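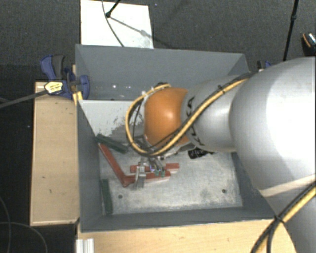 Print | E-mail

About Hollum Language School

Small school, two floors, above the pharmacy on the main street in Gikham. We teach Finnish, Swedish and English to adults. Mostly evenings, some mornings, a few Saturday-type intensives when enough people ask.

Started with one Finnish class for people moving to Riihimäki for work. Ten students, borrowed chairs. Since then 1,178 people have finished at least one course with us — some of them three or four, you know who you are.

How we teach

Groups of eight, never more. Speaking from the first evening. Homework yes, but short. No tests unless you want one for a job or a permit, then we'll help you prepare and book it.

Our course book is Trernuveo, written in house and now in it's third edition. Included in the fee. Lost copies can be replaced at the desk.

Lending library upstairs: 441 books, plus magazines and some board games. Students borrow free, four weeks at a time. Please bring back the Swedish crime novels, there is a waiting list.

Riihimäki exchange

Two weeks every July. You stay with a host family, class in the morning, afternoons free. Places go fast. Deposit holds your spot, the rest is due before travel.

Fall term

Registration open until 12 September 2024. Placement chat takes fifteen minutes, phone or in person, no need to prepare anyting. Beginners can skip it.

Office open 3 to 8 on class days. Ring the lower bell — the upper one is the dentist.

Print this page
E-mail this page to a friend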